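Shared Spaces & Workrooms > Furniture, desks and storage

norby_bench
We've got two wooden work surfaces in the back room at Pultton, a lower table at the front and a raised ledge behind it, and they've turned into a dumping ground for bottles. I did a clear up on Thursday and by teatime there were bottles on it again. The varnish is good and I'd like it to stay that way. Has anyone found a rule for drinks that people will keep to?

kirkano
What's the varnish? If it's a hard polyurethane then water won't do much in a day. If it's an older oil varnish you'll get white rings from mugs and there isn't a lot you can do except rub it back.

norby_bench
Don't know. It was done before I took over the room. Glossy, yellowish. Ynyr Harries might remember, I'll ask him.

Ntombi Chauke
We had the same trouble at Mabuza. We went for one marked spot per person, and anything left off a spot at closing went in the recycling. It worked for 18 months and then we got new people in and it slid a bit. I'd still do it again.

tallowfield
Marked spots sound like a nursery. Just ban drinks on the wood and put a shelf by the door. We did that and it cost us 24 quid for the shelf and brackets.

Ntombi Chauke
You still need to be able to have a drink while you work though. Ours are in there four hours at a stretch. Nobody walks to the door each time, they just put it on the floor and kick it over.

norby_bench
We have got a red disc on the table already, so spots wouldn't be a big change. Pictures so you can see what sort of surface I mean. 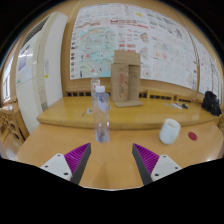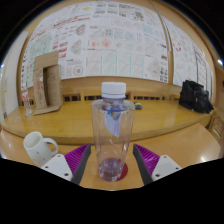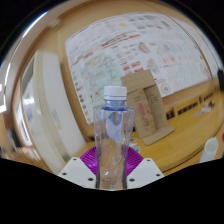
The step between the two levels is where most of the clutter goes. People treat the top level as storage and the bottom one as the desk, so pens and bags drift up and stay up. I don't mind the cardboard model being there, it's in use until the end of February. It's the drinks I want sorted first.

kirkano
Looks like a decent bit of joinery. I'd keep bags off the ledge before I worried about the bottles. Buckles and zips will do more damage to a gloss finish than a plastic bottle with a lid on.

norby_bench
Fair point. There are hooks in the corridor that hardly get used.

tallowfield
Second the hooks. And I'd split mugs from bottles in your rule. A capped bottle can go over and you've lost nothing. A mug goes over and it's tea down the back of the desk and into whatever is plugged in underneath.

Ynyr Harries
It was a yacht varnish, three coats on the top and two on the edges. I've got the receipt somewhere, 75 for the tins with sandpaper and brushes thrown in. It'll take water all right but don't put anything straight off the boil on it. Please don't use spray polish either, it makes it a pig to recoat.

norby_bench
Thanks Ynyr, that's useful. What do you clean it with?

Ynyr Harries
Damp cloth, drop of washing up liquid, then a dry cloth. Once a week is plenty.

Ntombi Chauke
If you do go for spots, get cork ones with a bit of weight to them. Stick-on ones leave glue behind and you'll be picking at it for weeks. And have people put initials on the bottle caps in marker. Half of ours were only being left because no one knew which was theirs.

tallowfield
I still say shelf. But initials on the caps is a good idea, I'll pinch that one.

kirkano
There's a long thread on coasters and ring marks further down this section – 874 replies last I looked, so skip to the final few pages. Most of it is an argument about mayonnaise.

norby_bench
Right, plan for now is bags on the hooks, mugs on cork, capped bottles allowed on the lower level only, and the ledge cleared at closing apart from the model. I'll put a note up on the door and see how we get on. Ynyr, is there any of that varnish left? There's a scuff by the left hand end I'd like to touch in.

Ynyr Harries
Half a tin, if it hasn't skinned over. I'll drop it in.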